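Kadmont Match Clock and Scoreboard
4. Setting up before a match

Stand the scoreboard on level ground, at least 3 metres back from the boundary line.

1. Open both legs until the locks click.
2. Peg each leg down. In wind, hang a sandbag from the crossbar as well.
3. Switch on at the rear panel and wait for the colour test to finish.

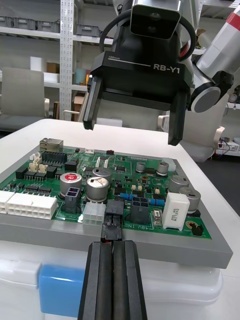
Green circuit board in a grey tray

4. Hold MODE on the handset and choose the code: football, netball or hockey.
5. Enter the team names, up to 12 letters each.
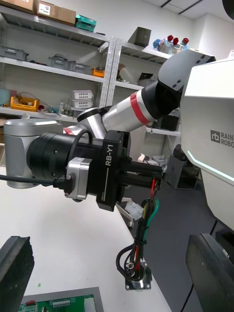
6. Set the length of each period and press SAVE. The siren gives one short test note.

Note: The handset works within 60 metres of the scoreboard. Keep the Torkus receiver facing the timekeeper's bench.

Caution: Do not move the scoreboard with the legs open. Keep players and spectators clear of the siren.
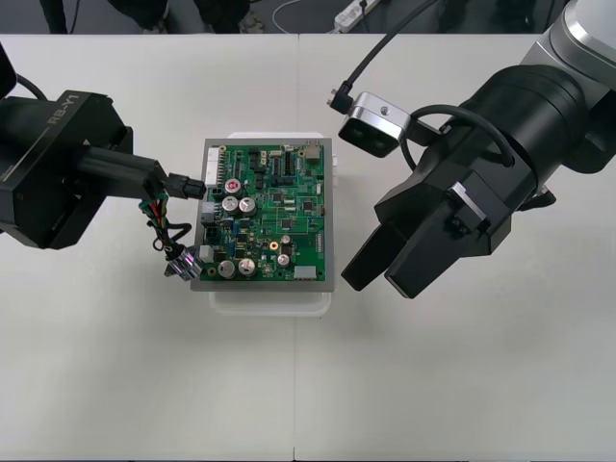
Connector plug and circuit board on a white tabletop

To correct a score, press UNDO once for each point. The clock keeps running.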